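Subject: Re: [slots-math] Cadeo: stated return vs. bonus buy return
From: Panagiotis Pappas
Last updated: 4 March 2021

On the question of the two return figures in the Cadeo help file, the earlier message had this:

> The paytable page gives one RTP for the base game and a
> second, higher one for the bonus buy. I assumed the
> second figure applied to every spin in the session once
> you had bought in. My log doesn't fit that. Is the help
> file wrong, or am I reading it wrong?

The help file is correct but badly laid out. The second figure applies only to the purchase itself: the price of the feature goes in, the feature's winnings come out, and the ratio between the two is what is quoted. As soon as the feature ends, the next ordinary spin is back on the base game figure. Nothing carries over.

Cadeo prices the feature at 35 times the stake. In the base game the same feature is triggered by three lanterns on reels one, three and five. The free spins award is 18 in both cases. The reel strips used during the free spins are also the same, as far as the help file says. A bought feature starts with the multiplier at x2, where a natural trigger starts at x1, and that accounts for the gap in the stated return.

A sample of 2000 base spins is too small to say anything useful about a game with this volatility. A large share of the return sits in features that pay over 20 times the purchase price, and a log of that size can easily contain none of them. I would not file a complaint with the casino on that basis. 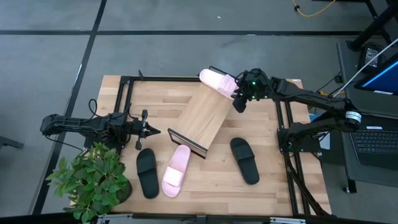 Damgaard replied that the sample size point is fair, but that the log was split by session, and the shortfall shows up only in sessions played at Sendport. The same game at Jurnunitz came out close to the stated figure. Could the two sites be running different versions?

They could. Cadeo is supplied in more than one return setting and the operator picks one. The artwork and the name do not change. The setting in use is printed on the last page of the help file, below the line about malfunctions, and it has to be opened from inside the game. The review pages usually quote the highest setting and should be ignored.

To compare the two sites:

1. Open the game for real money at each site. The demo may load a different setting.
2. Go to the last help page and copy the base figure and the bonus buy figure.
3. Note the version string in the corner of the same page.

If the figures differ, the split in the log has a plain explanation, although the sample is still too small to prove it. If they match, treat it as variance and keep logging. Please keep bought features in a separate column, with the purchase price entered as the stake. In the January log they were mixed in with base spins, and I had to drop those rows.

Panagiotis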